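**Reusing old cartons for a move: does anybody's tape hold?**

**drawerfull** wrote:

Moving in February, 900 miles, and I've been saving boxes since fall. My brother-in-law says buy new ones. I priced the Valtier moving kit and it's 21 boxes for more than I paid for my couch, so no thanks. Has anyone moved a whole apartment in used cartons without the bottoms dropping out? I don't want "should be fine." I want to hear from people who carried the things down stairs.

**pelham_rd** wrote:

Done it twice. One long strip down the seam, a second over it, and keep the books in small boxes. Nothing fell out either time.

**M. Okafor-Lind** wrote:

Twice isn't much of a record. Were they stacked? A used carton with one crease across the side will hold a load fine on its own and then fold when you put two on top of it. I've seen it happen in a storage unit and it took a lamp with it.

**pelham_rd** wrote:

Stacked three high in a van. Bedding on top, books on the bottom. I'm not saying they're as good as new, I'm saying they don't have to be.

**drawerfull** wrote:

OK, but what tape? The hardware store wants me to believe the Konine stuff is worth double. It says "extra strength" on the roll, and so does every other roll on the shelf.

**M. Okafor-Lind** wrote:

I bought Konine once. It stuck about as well as the cheap roll did, meaning it stuck well to clean cardboard and badly to dusty cardboard. Wipe the box first. I'd bet most of the complaints you read about tape are really complaints about dust.

**tin_ladle** wrote:

Disagree. Cheap tape is thin, it splits sideways when you tear it, and you spend half the evening picking at the roll with a fingernail. I went through that with 30 boxes and I won't do it again. Buy the better one, maybe not that brand.

**pelham_rd** wrote:

That's a dispenser problem.

**tin_ladle** wrote:

It's a tape problem. I had a dispenser.

**drawerfull** wrote:

What about the old tape that's already on there? I've been leaving it and going over the top. Peeling it takes the brown paper off with it and then you've got a fuzzy strip that nothing wants to stick to.

**M. Okafor-Lind** wrote:

Leave it if it's lying flat. If an end has lifted, cut that part off with a knife and tape past it onto bare board. Wrinkles don't bother me much in the middle, but a wrinkle that runs to the edge is where it starts peeling. Rub it down with your palm, hard, especially where it turns the corner.

And flatten them for storage. People leave them standing open in the garage for months and then wonder why the corners have gone soft.

**tin_ladle** wrote:

Flattening isn't free either. Every fold makes the flap weaker. I had a Skavby bookcase carton, big long thing, folded it flat and opened it maybe four times and the flap came off in my hand.

**M. Okafor-Lind** wrote:

Four times is a lot of folding for one box.

**drawerfull** wrote:

Mine will be folded once and opened once. I'm still not convinced about the dishes, so I might buy five new ones for the kitchen and trust the old ones with clothes and towels. I did a batch on Sunday and this one is as beat up as any of them. Creases all over, the left end a bit crushed, bubbles under the brown tape. Would you put sweaters in it?
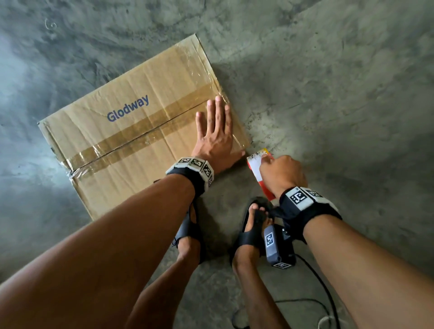
**Manee Prasertsri** wrote:

Sweaters, sure. Pots, no. I'd also write the room on two sides before you fill anything, since the name printed on a reused box tells the person carrying it nothing. My last move I had a stack of cartons from four different stores and opened nine of them looking for a kettle.

**tin_ladle** wrote:

Double up the bottom with a cut piece of cardboard if you're going to risk it. And don't let pelham talk you into three high.

**pelham_rd** wrote:

Three high with bedding on top. Read the post.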